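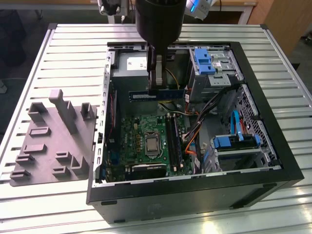 My desktop is old enough that the store where I bought it has since become a mattress outlet, then a vape shop, then nothing. Every June, when the upstairs room heats up, it starts to drag, and every June I go looking for advice and get told the same thing. Buy a new one. This year I decided to find out who was telling me that and what they were selling.

The first voice was a website called Brurotley, which runs a free "health check" on your machine. Mine scored 68. Out of what, it didn't say. I ran it again an hour later with the same programs open and the same cold coffee next to the keyboard, and it gave me 68 again, so at least it's consistent. Under the score was a button that said "See my options," and my options were four laptops and a subscription.

I have trouble with scores like that. A thermometer tells me a thing I could check with another thermometer. A health score for a computer tells me that somebody picked a number, and I'd like to know how. I wrote to ask. The reply thanked me for being part of the Brurotley family.

The second voice was the repair counter at Clostgate, out by the highway. I'll give them some credit, the man there did plug it in. He said machines "of this age" generally aren't worth putting money into, and that the diagnostic fee would come off the price of a replacement. It would not come off the price of a repair. I asked him to say that part again and he did, quite cheerfully. I don't think he was lying to me. I think he works in a building where one answer pays better than the other, and after a while you stop noticing which one you give.

So I asked my neighbor, Pornthip Boonyarit, who kept the computers running at a dental practice for years and has strong feelings about waste. She wanted to know what I used it for. Neither of the others had asked. Email, photos, a spreadsheet for the garden club, too many browser tabs. She looked at the memory readout while I had everything open and said it was full, and that a full memory was a fairly cheap problem to have.

I was suspicious of that too, to be fair. "Just add memory" is the old folk remedy of home computing, the chicken soup, and I've seen people swear by it for machines that were plainly dying of something else. If your drive is failing, more memory won't save your photos. If your fan is packed with dust, same story. She agreed with all of it, and told me to back everything up before I spent a cent.

The part I did enjoy was shopping. A matched pair from Ternness was priced like jewelry and came with colored lights, which would be shining inside a closed metal box under my desk. The Chiang pair had no lights and no slogan. Both listings claimed to be "optimized for gaming." I don't know what that means for a spreadsheet about tulip bulbs. I bought the Chiang, after checking twice that it was the right type for my board, and paid 165 dollars for the memory plus a new drive. The cheapest of Brurotley's laptops cost several times that.

Did it work? I'll say it feels faster, and then I'll say that I don't trust "feels faster" from anyone who has just spent money, including me. So I timed it. Before, the spreadsheet and the photo program together took long enough to open that I'd go and let the dog out. Now the dog waits. I didn't use a stopwatch the first time, so make of that what you like.

For completeness I ran the health check again – I couldn't help myself. It went up by 2. The four laptops were still there, one of them now on sale.

I'm not claiming that old computers should be kept forever. Software support runs out, and that's a real reason to move on, even if it's a reason somebody chose for you. Some boards really are finished. What bothers me is how early the word "old" gets used, and how rarely it comes with a fact attached. If someone tells you your machine is done, ask which part. If they can't name one, ask somebody who doesn't sell machines.

Next I want to look into the extended warranty on our dryer – I've read it, or tried to, and I have questions about page 2.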